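Kernska Hall, folding table check, June

1. Legs and crossbar. Give the black legs a gentle wiggle before you set anything down, and please take your time over it.

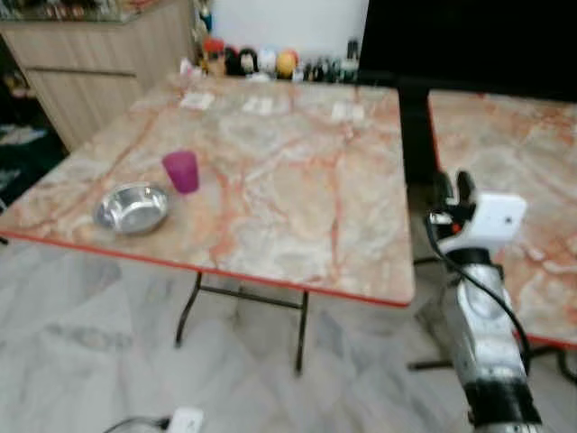
Item 1: table with bowl and cup on top.

2. Red edge trim. Run a thumb along the front, dear helpers, and note any lifting. These tables date from 2016 and I'm fond of them!

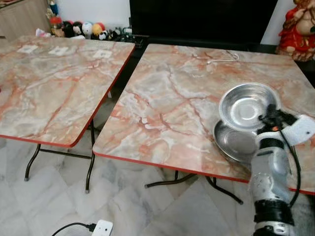
3. Cables and gap. Coil any loose cable, and mind your toes where 2 tables meet.

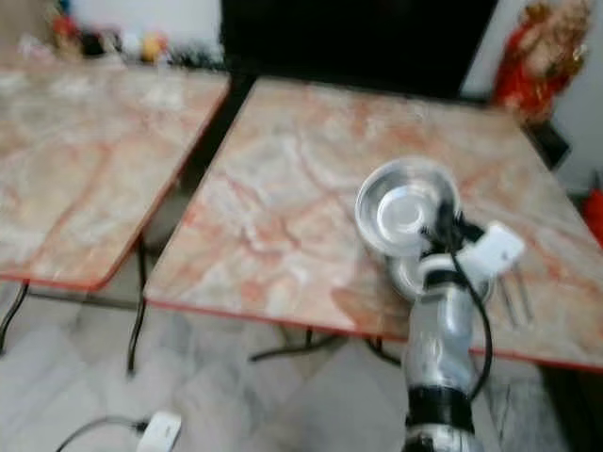 4. Steel dishes and forks. Check rims for dents, then sign the sheet.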